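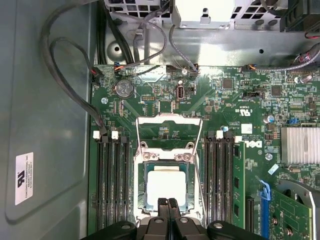
Offenes Gehäuse mit grüner Hauptplatine, oben der Laufwerkskäfig.

Ticket 1948 - Rechner startet nach Umzug nicht zuverlässig
Status: in Bearbeitung

Guten Tag, unser Bürorechner am Standort Stutitz zeigt seit dem Umzug im März ein merkwürdiges Verhalten. Morgens laufen die Lüfter an, aber der Bildschirm bleibt schwarz. Erst beim dritten oder vierten Versuch kommt die Anmeldung. Wenn er einmal läuft, dann läuft er den ganzen Tag ohne Fehler.

Folgendes habe ich bereits geprüft:
- anderes Netzkabel und andere Steckdose, kein Unterschied
- Monitor an einem zweiten Rechner, funktioniert
- Pufferbatterie gemessen, Spannung ist in Ordnung
- Speicher über Nacht getestet, 9 Durchläufe ohne Fehler
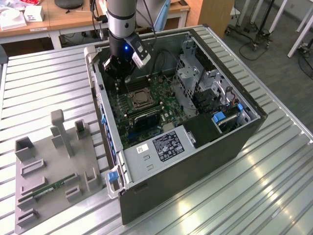

Dennis Temba: Danke für die genaue Liste. Bitte nur einen Riegel einsetzen und am kalten Morgen neu starten, danach den anderen. Geht im BIOS die Uhr nach?

Die Uhr geht richtig. Mit Riegel A startete er um 7:30 Uhr sofort, mit Riegel B blieb er wieder schwarz. Ich habe B auch in den anderen Steckplatz gesetzt - gleiches Ergebnis. Das Netzteil hat 300 Watt, das sollte wohl genügen. Ich bitte um Ersatz für Riegel B und lasse das Ticket bis dahin offen.

Ähnliche Tickets
Uhrzeit falsch nach Stromausfall
Camacho: Drucker verliert Netzwerk
Lüfter dauerhaft auf 100 Prozent

© Udcombe Support | Kontakt | Nach oben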